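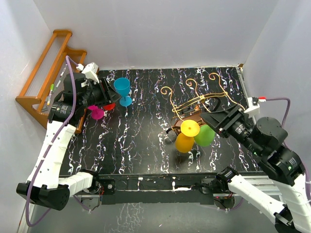

Torkidero two-arm bench cell
Supplied and serviced by Bako, Orkthorpe

The Torkidero is a tabletop cell with two arms clamped to the front of the frame, one each side, and a wall on the other three sides. It is sold for light handling work such as sorting and racking tableware.

What you get
Two arms with grippers
Two sensor modules, fitted on top of the grippers
Two purple sensor cables
Two clamp brackets for the front frame
Table, walls and frame
Printed setup sheet

Fitting the arms
Bolt each bracket to the frame before you hang the arm on it. Use all 4 bolts. Tighten them by hand first, then go round again with the key supplied. Switch off at the wall before plugging in either arm.

Cable routing
Run the sensor cable down the length of the arm and leave a loop near the gripper. If the loop is too tight the connector works out of its socket after a few days. Move the arm slowly through its full reach with the power off and check that the cable doesn't catch on a joint.

Looking after it
Every 210 hours, check the bracket bolts and wipe the fingers with a damp cloth. Don't use solvent on the sensor modules. Keep small wires clear of the underside of the frame near the brackets.

Spares
Finger sets, cables and brackets are kept in stock at Orkthorpe. Prorketti finger sets fit the older gripper only. Joint motors are changed in our workshop; allow 21 days.

For service bookings ask for Femi Idahosa. Orders and returns go to Ladi Mohammed.

Page updated June 22, 2022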